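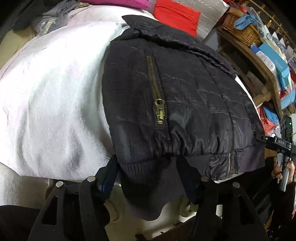

Quilted clothing

Quilted clothing is clothing made from two or more layers of cloth that are held together by lines of stitching, usually with a soft filling between them. The filling keeps still air close to the body, and the stitching stops it from sliding down to the bottom of the garment. Jackets, vests, coats, skirts, trousers and bed jackets are all made in this way.

The word "quilt" came into English from Old French and goes back to the Latin culcita, a stuffed sack or mattress. The use for garments is old too. In medieval Europe a padded coat called the gambeson was worn under mail, or alone by soldiers who could not pay for metal armor.

Construction

A quilted garment has a shell, a filling and a lining. In simple work the three layers are laid flat, basted together and stitched through, and the pieces are cut afterwards. Cutting after quilting is preferred by many tailors, as the stitching draws the cloth in and a piece that is cut first will come out too small.

In garments filled with down the order is different. The shell and lining are sewn first into empty channels, and the down is blown or pushed in by hand before the ends are closed. The needle leaves small holes along each seam, and cold air can pass there. To avoid this, heavy coats for mountain use have thin walls of fabric between the shell and the lining, so that the two are never sewn directly to each other. This is called box wall or baffle construction.

Common patterns of stitching are the straight channel, the diamond and the square. Wavy lines are called onion quilting and are found mostly in linings and light jackets.

Filling

Cotton was for a long time the usual filling in South and Central Asia, and wool in much of Europe. Cotton is cheap and easy to work but becomes heavy when wet and forms lumps with age. Down is the soft layer under the outer feathers of ducks and geese. It is very warm for its weight, but it loses most of this warmth when it is wet. Polyester wadding came into wide use in the second half of the twentieth century. It dries fast and can be washed at home, though after many washings it becomes flat.

Regional traditions

In Dasel, a hill district known for its winter markets, a knee-length quilted coat called the rana is worn by both men and women. The older type is filled with 912 grams of carded cotton, a weight that was fixed by the local guild of quilters, and is closed at the side with 16 cloth ties. The work is divided – one household cards the cotton, another does the stitching. The coats are sold from October, mainly at the Saturday market.

The textile historian Fouzia Pirzada compared 579 of these coats in private and public collections and found that the diamond pattern is later than the straight channel. Kausar Gondal has argued against this order, as many of the coats with straight channels were restitched and their first pattern is not known. The question is still open.

On the coast of Flasania the filling was often old cloth, cut in strips and laid in several layers. Few of these garments remain. The workshop Jastusero, which opened with two sewing tables, makes copies of them for theater and dance companies.

Care

Cotton-filled garments are normally aired and beaten, and are taken apart for washing every few years. Down garments can be washed at 30 or 40 degrees Celsius, according to the label, with a mild soap, and must be dried completely – down that stays damp inside will smell and may rot. Quilted clothing should not be stored pressed together for a long time.

See also

Gambeson
Patchwork
Sashiko
Trapunto quilting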